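Dendanano Automation Workshop
Notes from the Wuller cell, posted 1 Mar 2026

1/ The Wuller cell has returned to service after its winter overhaul. This thread sets out how the cell is arranged, what was replaced and how it will be looked after from now on. It is intended for staff of the workshop and for the partner groups who book time on the cell.

2/ The overhaul began in December, when Harpreet Nguyen reported that containers were being set down slightly off centre in their holders. The error was small and did not stop the work. It did grow over the course of a long session, and the decision was taken to withdraw the cell until the cause was known.

3/ The log held 3024 placements for the period under review. Of these, 2898 were within the permitted limit. The remainder were nearly all recorded late in the day, which pointed away from the gripper and towards the way the cell finds its own position.

4/ For readers new to the cell: the work consists of lifting tall white containers and standing them upright in a shallow tray. Square printed markers on the containers and on a sheet on the tabletop allow the cameras to establish where each item is. If the sheet moves, every position measured from it moves as well.

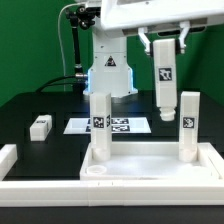 5/ Approach height deserves particular care. A container must be brought over the tray with enough room beneath it to clear anything already standing there. The former setting left too little margin, and it has been raised in the standard programme. Users are asked not to restore the old value in their own copies.

6/ The descent is now made in two stages. The first is at normal speed and ends well above the holder. The second is slow, and the gripper does not open until the arm has come to rest. Cycle time is a little longer. Trevor Ross has confirmed that this has no effect on booked sessions.

7/ On the cause of the drift: Heather Cosgrove found that the marker sheet had been fixed down with tape along one side only. The free side had lifted. The sheet was replaced, and the new one is fixed along all four sides. The same fault had been noted in 2024 on the Surdu cell and the remedy recorded there, although the note was never carried across to Wuller.

8/ The opportunity was taken to inspect the cables. One connector at a robot base was found to be finger tight and was secured. A cable crossing the area behind the tabletop was given more slack so that it no longer pulls when the arm is at full reach.

9/ Gripper fingers are now checked at fixed intervals. After every 200 hours of running, the fingers are to be wiped with a dry cloth, examined for wear on the inner faces and tested for side play. Any play that can be felt by hand is sufficient reason to take the gripper out of use and inform Sylvie Tremblay.

10/ The order of work at the start of a session is as follows.
Confirm that the emergency stop is released and that the area inside the rail is clear of tools.
Check that the marker sheet lies flat.
Wipe the markers on the containers if they are dusty.
Run the camera check and wait for a pass on every marker.
Send both arms to their rest positions before loading the tray.

11/ Loading the tray is done by hand with the arms stopped. Containers should be pressed down lightly until they are seated, with the marker facing the front. A container which leans should be taken out and set again. It should not be left for the arm to correct.
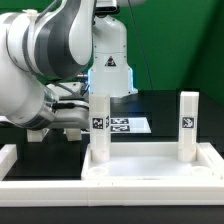
12/ With two arms sharing the tabletop, the rest positions matter as much as the working ones. Only one arm may enter the space over the tray at any time. The control software holds the second arm back until the first has reported that it is clear, and this hold must not be switched off during testing.

13/ A question was received from the Astero group on whether the tray may be moved to suit a different layout. It may, provided that the camera check is repeated and the new position is saved under a new name. The standard position must be restored at the end of the session.

14/ Acceptance testing was carried out by Isabelle Beaudoin over two days. The cell completed 347 placements without a fault, including a long run on the second afternoon, when the earlier trouble would have been expected to appear. The results have been filed with the maintenance record and may be consulted on request.

15/ Two matters remain open. The lighting over the workspace produces a reflection on one marker at certain angles, and a matt print is on order. The written instructions kept beside the cell are still the old version and should be disregarded until the revised copy is in the folder.

16/ Faults should be reported through the usual form, with the session number and the time. Reports made in conversation are welcome but are not entered in the record, and a fault which is not in the record will not be scheduled for repair.

17/ Bookings for the Wuller cell are open again. Groups whose sessions were cancelled during the overhaul have been given priority and should have received a message from Trevor Ross. Any group which has not heard from him is asked to write to the workshop office.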